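Community Theater and Local History > Grants, Calls and Commissions
Tagged: playwriting, oral history, open calls

Trindum Mill play: has anyone sent scenes in yet? 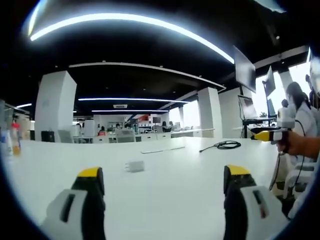 White table, charger block and coiled cable

millrace_meg
The Trindum Mill project is asking for short scenes about the people who worked there up to the closure. I have the call in front of me and want to know how other people are reading it. It asks for scenes of up to 1373 words, which is an oddly exact number. It also says scenes must be "rooted in the recordings." There are 97 recordings in the county library and I have listened to nine. Is anyone else working on this, and how closely are you sticking to the tapes?

parlor_dan
I sent one in last week. The 1373 is the word count of the sample scene on their page. Somebody used it as the limit. I asked and was told to treat it as firm.

On the tapes, I took one interview, the woman who ran the canteen, and kept to what she said. I changed the order and cut the parts about her sister.

quillandco
I read "rooted in" more loosely than that. I have two spinners arguing on the loading dock the night of the flood. Neither of them is on tape. The flood is mentioned in several interviews, and that seems like enough root to me.

parlor_dan
It may be enough for you. Those are real families and plenty of them still live in town. If you put an argument on that dock, people will want to know whose grandmother it was.

quillandco
Then they can ask me and I'll tell them I made her up. It's a play. If they wanted transcripts read aloud they would have asked for readers.

millrace_meg
Can we stay on the call? Does anyone know who is picking the scenes?

Perard
Dong-geon Yeo is directing and he is choosing along with two people from the historical society. I worked with him on the ferry play at the Fultano. He cuts hard. My scene went in at eleven pages and came out at four. It was better at four, though I did not think so at the time.

He will use invented characters. What he won't use is a real name with invented lines. If your canteen woman says anything that isn't on her tape, change her name.

parlor_dan
Good to know. I did add one line to get her off stage. I'll write to them and ask if I can swap the name.

tenpenny_rd
Is there any pay? I looked and couldn't find it.

millrace_meg
It's at the bottom of the second page. $400 for each scene used, paid after the first performance. Nothing for scenes they don't use.

tenpenny_rd
After the first performance is a long wait. When is that?

Perard
October, last I heard. The Fultano seats 80 so they are planning more than one night.

tenpenny_rd
I don't like it. A writer does the work in spring and gets paid in the fall, if the show happens. They should pay half on acceptance. I've been burned that way with a pageant that never opened.

quillandco
Agree with tenpenny on this one. I'm still submitting but I plan to ask for half.

Perard
You can ask. It's a small budget and most of it goes to the hall and the sound. I got my ferry money on time, for what that's worth.

loom_fixer
My father is on tape 31. He fixed looms there for most of his life. I don't write plays and won't be sending anything in. I would rather see made-up people than my dad saying things he didn't say. He was careful with words and the tape sounds like him.

If anyone is using the second floor, the looms there were so loud that people talked with their hands. I don't see how two people have a long talk up there during a shift. Put them on the stairs.

quillandco
That's useful, thank you. Mine are outside, but I had a foreman shouting from the second floor window. I'll have him come down.

millrace_meg
Thank you, loom_fixer. I had a whole page of talk on that floor. I'm going to listen to tape 31 tonight before I do any more.

Does the library let you borrow the recordings, or is it only at the desk?

parlor_dan
Desk only. Bring your own headphones, the left side is out on theirs. They close the listening room at 4:30.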